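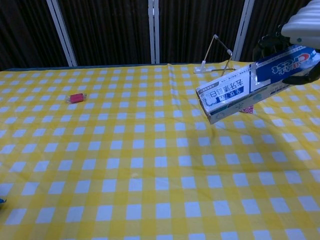 Speaker notes, Lustwood library evening, the talk on reading packages in a language you're learning

Okay, hi everybody, grab a chair, there's more at the back. (Wait for the coffee line to settle.)

Start with the soap story. My first month away from home I washed my hair for two weeks with something called Oleo, and it was for floors. It smelled great! I couldn't read one word on the bottle and I was too proud to ask. Let them laugh, then go on.

So tonight is about the small print. I learned more from boxes and jars than from my textbook, and I loved my textbook. A box says the same thing over and over. It says what it is, how much to use, where to keep it. You see those words every morning half asleep and one day you just know them.

Shewit Gebremichael's trick, which I stole: pick one shelf. She did the bathroom first. She copied out every word she didn't know and got 130, and a lot of those were verbs like squeeze, rinse, shake, press. Great verbs! Try finding "rinse" in chapter one of anything.

Read the Araya tea label out loud here. Slowly. Then ask who caught the word for "store." Repeat it if it's quiet.

Familiar brands: I go back and forth on this. When you know the logo, you can guess nearly everything, toothpaste especially, and guessing is how I got brave. But you can also coast. My rule is 4 new words off a package before it goes in the cabinet. Skip the chemical names, please, I wasted a whole April on those.

If there's time, tell the Nornum cracker one (the coupon, the manager, me pointing at the wrong date). If it's past 7:30, skip it.

Hand out the cards now, one to a table. Give them six minutes. Walk around, don't hover over the beginners!

Questions I usually get: what about a different alphabet or characters? Start with the numbers and units, then look for a character that shows up on more than one box. Eyerusalem Gudeta is going to talk about handwriting after the break, so send the stroke order people to her.

Remember to collect the pens.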